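Dear all,

I answer to the message of Spyros about the ward boundaries in Trerken, because I think one point is still missing.

On 7 January 2026 Spyros Papadopoulos wrote:

> The council wants to go from 13 wards to nine before the July vote.
> Livley would be joined with the harbor streets. Who is in favor?

I am not in favor yet. Livley has fewer than 1000 voters, and in the new ward they would always be the smaller part. 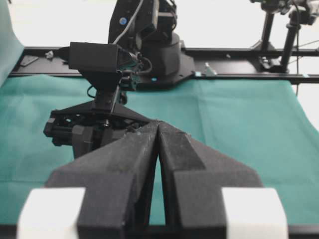
My second worry is the bus subsidy. It is now decided ward by ward, and the draft does not say who decides it later. I asked councilor Ivanyshyn by letter and I wait for the answer.
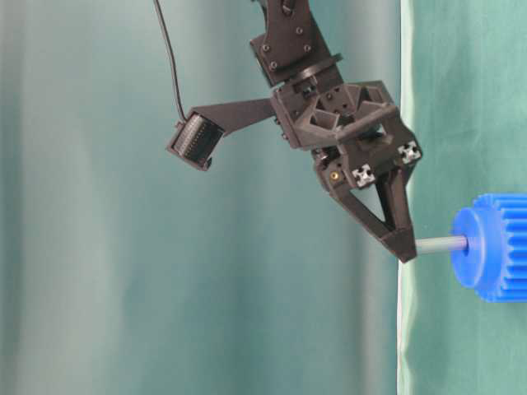

*Gripper and arm, with teal and green fabric behind.*

If the council keeps 11 wards, Livley can stay alone and the cost is still lower than today. I would support this version. Please read page 9 of the draft before you write to them, the map there is newer than the one on the website.

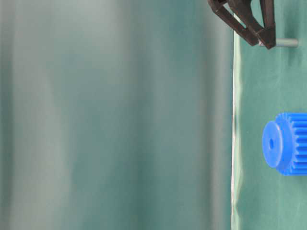
*Teal-green, out of focus, with a thin bright line along its edge.*

Spyros, can you put the 11-ward version on the agenda? I can present it if the others agree.

With kind regards,
Dalia Eglītis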